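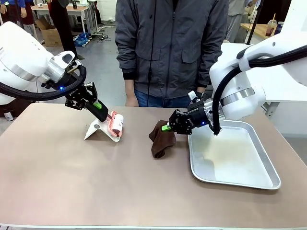
Two white robotic arms over a table, a black gripper on each.

An open day for the faithful

I went to the Kiston Centre's open day on 11th September expecting a sales pitch and got one, with sandwiches. Kiston runs what it calls a disengagement program, meaning it takes young men who have been watching the wrong preachers and tries to talk them out of it. It does this with public money, and the public was invited in to see how it's going.

Very well, according to Kiston. The director, Eamon Corrigan, told us the program had handled 2447 referrals and that 2388 of those people were "no longer of concern". I asked who had stopped being concerned. He said the assessment was made by trained staff. Whose staff? Kiston's. So the people paid to fix the problem also decide when it is fixed, and then report the result to the people who pay them.

Heino Rätsep, a retired prison officer sitting two chairs along from me, asked how many of the 2388 had been dangerous to begin with. He got a long reply about the word "dangerous". Later a slide went past showing that 1640 of the referrals came from schools. I would like to know what a kid has to say in a classroom to end up on that list, and whether the jihadist recruiters Kiston is supposed to be fighting are losing any sleep over it.

We were split into groups for the tour. Ours was led by Bernadette Nic Aodha, who was pleasant and plainly believes in the work. She showed us the counselling rooms and the library, where I found plenty on grievance and identity and very little on doctrine. I asked her whether clients ever argued from scripture. Often, she said, and they were "gently redirected". Redirected to what? She said it depended on the client.

That bothered me more than the numbers did. A man who thinks God has ordered him to kill people has a religious idea in his head. Somebody has to meet it on its own ground, preferably somebody who knows the texts better than he does. Kiston employs 35 people and has one part-time imam. He wasn't there.

Corrigan did promise that an outside review would be published in April. I asked who had been hired to write it and he said the contract hadn't been signed. I've put my name down for a copy.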